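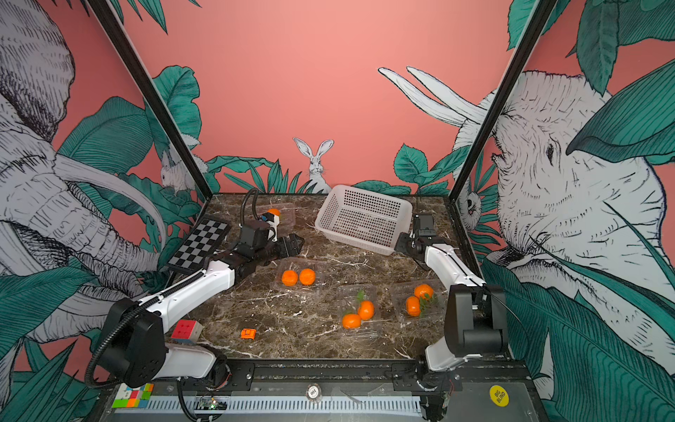
Ebise Admasu | Food Supply and Retail, Unit 4 handout | October 25, 2019

Citrus after harvest: handling, packing and loss

Last unit covered growing and picking. These notes follow the fruit from the orchard gate to the store. Read them before the packing house exercise and bring the Plestwood worksheet with you.

Citrus does not ripen much once it is off the tree. An orange picked sour stays sour, so the grower tests sugar and acid before picking starts. Skin color is a poor guide. Fruit can be sweet inside while the peel is still partly green, and many packers use a small amount of ethylene gas to bring the color on. Ethylene changes the peel. It does not sweeten the flesh.

Main causes of loss

Mold. Blue and green mold both enter through breaks in the peel. A scratch from a stem or a fingernail is enough. Pickers clip the fruit and wear gloves for this reason.

Water loss. The fruit keeps losing water through its peel. Washing takes off part of the natural wax, and packers usually put a thin coating back on.

Cold injury. Grapefruit and lemons are more easily hurt by cold than most oranges. Look for pitting and brown patches on the peel, which may show up only after the fruit is moved somewhere warmer.

Choosing the package

Bulk cartons are cheap and stack well, but the store has to set the fruit out by hand and shoppers squeeze it. Net bags let air through and give almost no protection. Clear clamshells cost more per pound — they also let the shopper check the fruit without opening the lid.
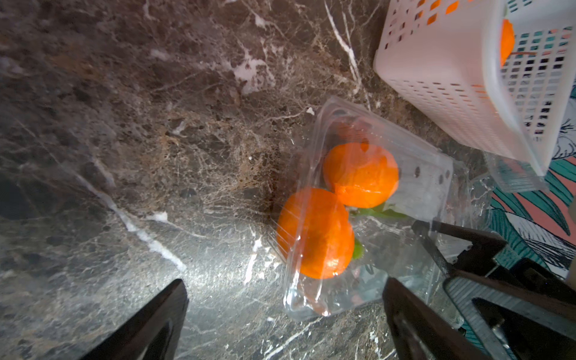 Vents matter in any closed package. Fruit gives off water vapor as it breathes, and if the vapor cannot leave, drops form on the inside and mold spreads faster. Holes in the package should line up with holes in the outer carton, or cold air will not reach the fruit.

Worked case: Araya

Araya is a small packing house that sells mandarins to one chain, Cultel. In one season it sent out 2000 cartons in net bags, and 597 were marked down or rejected at the store. That is just under 30 percent. The next shipment was a trial of 400 cartons, packed in vented boxes supplied by Gillico, and up to 200 of them were held an extra week in cold storage.

Before class, write short answers to the following.

What would you need to know about the two shipments before comparing them?
Who pays for the more expensive package, and who gains from it?
How would the extra week in storage affect your reading of the results?

The November session will cover transport and store display. Chapter 6 of the course reader is enough preparation — skip the section on juice.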